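Family Matters Board - Shared Expenses and Relatives
Thread: Sister-in-law expects payment for holiday stay

rdunmore_Terstead
My husband and I stayed five nights with his sister in Bredau in November. On Monday she sent us an itemized request for $292, covering groceries and heating. No charge was mentioned beforehand. I would appreciate the opinion of members on whether we are obliged to pay.
Ryan Dunmore

montecinos19
In my view, you are not. A host who intends to charge must say so before the guests arrive.

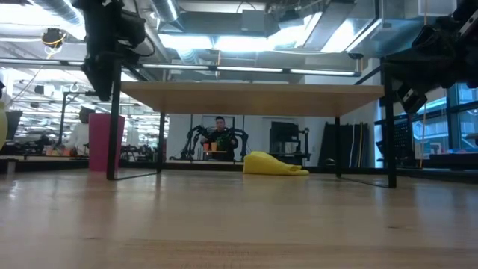

Yellow cloth under the shelf, pink bin to the left

Budport_Aunt
I respectfully disagree with the previous reply. Five nights is a long visit, and groceries are expensive. Did you contribute anything during your stay?

rdunmore_Terstead
We paid for one dinner and brought a gift. My husband also repaired her gate - a full afternoon of work.

Budport_Aunt
Thank you for clarifying. I would still offer half, in writing, and request that future costs be agreed in advance.

montecinos19
I cannot support that. Paying half concedes the point.

rdunmore_Terstead
My husband will telephone her this evening. I will report her response in this thread.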